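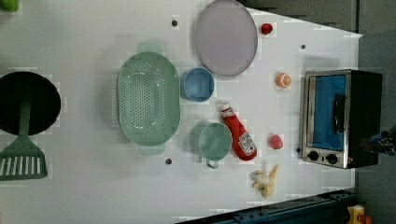

Ynyr Gough asked at the outset whether a table of play kitchen items could tell a buyer anything worth knowing. The question was put before the demonstration had begun, and several of those attending the Litthorpe open day in September clearly shared the doubt behind it. This review sets out what was shown, how well the Triva bench system performed, and for whom it may be suitable.

The Triva is a tabletop robot workstation intended for colleges, training centres and small research groups. It is supplied as a complete bench with arm, gripper, rail and controller, and is taught by guiding the arm through a task by hand. The open day offered two sessions, one in the morning and one at 2 in the afternoon. The reviewer attended both.

The task

Visitors were invited to name an item on the white table and a place for it to go. The choice of objects was sensible. A toy strawberry and a bunch of toy bananas ask very different things of a gripper, and a ketchup bottle lying on its side at an angle is harder to take hold of than one standing upright. A mug with its handle turned towards the operator is a fair test of whether the software has understood which way an object faces.

The small steel toaster oven was used for the longer exercise, in which the arm had to open the glass door by its vertical handle, place an item inside and close the door again. This was the part of the programme that drew the most questions.

Performance

Simple moves were carried out with confidence. The orange half and the small red fruit were picked up at the first attempt in both sessions, and the blue bowl was moved without being tipped. The arm travels at a modest pace, which will reassure those responsible for safety in a teaching room, although some visitors found the wait between instruction and movement rather long.

Flat items caused more difficulty. The lavender plate was lifted cleanly in the morning but slid away from the fingers twice in the afternoon, and on the second occasion the operator stepped in. The slotted spatula, laid across the black pan, was collected by its long handle on request, but the arm let it drop short of the target. Staff explained that the grip force had been set low for the day. It would have been helpful to see the same move repeated at the normal setting.

The toaster oven exercise was completed in the morning. In the afternoon the door was opened correctly and the item placed inside, but the door was left slightly ajar and the system reported the task as finished. A buyer should ask what checks the software makes before it records a success.

Build and noise

The bench is solid and did not shift when the arm changed direction. The metal rail along the front edge is neatly fitted. The motors can be heard, but conversation at a normal level was possible throughout. The reviewer would have preferred the stop button to be nearer to the seated position – it can be reached, but only by leaning.

Software and support

Teaching is done through a programme called Cao, which comes with the bench. Its main screen is plain and clearly laid out. A new task can be recorded, named and replayed without writing any code, and a visitor with no previous experience managed this in the morning session with little help. Editing an existing task is less easy, and the menus for this purpose would benefit from further work.

The controller stores up to 1000 recorded tasks. Support is provided by Grolow, which also supplies spare parts. Replacement finger pads are priced at £185 a set, and this seems high for an item that will wear out in regular use. An annual support plan is available at £400 and includes one visit to the customer's site.

Organisation of the day

The event was well run. Groups were kept small, questions were answered fully and the staff were open about the faults that arose. Printed notes were available on arrival, but they did not include a technical specification, and this had to be requested separately by email. Seating was limited, and those at the back had an incomplete view of the table.

Recommendation

The Triva can be recommended to colleges that wish to introduce students to robot handling and have a member of staff able to give time to it. Groups requiring dependable results with thin or flat objects should arrange a trial with their own items before placing an order. Mr Gough, asked again at the close, said that his first question had been answered, and that he would now like to see the plate done properly.

Further sessions are planned at Litthorpe. Places are free but must be booked in advance.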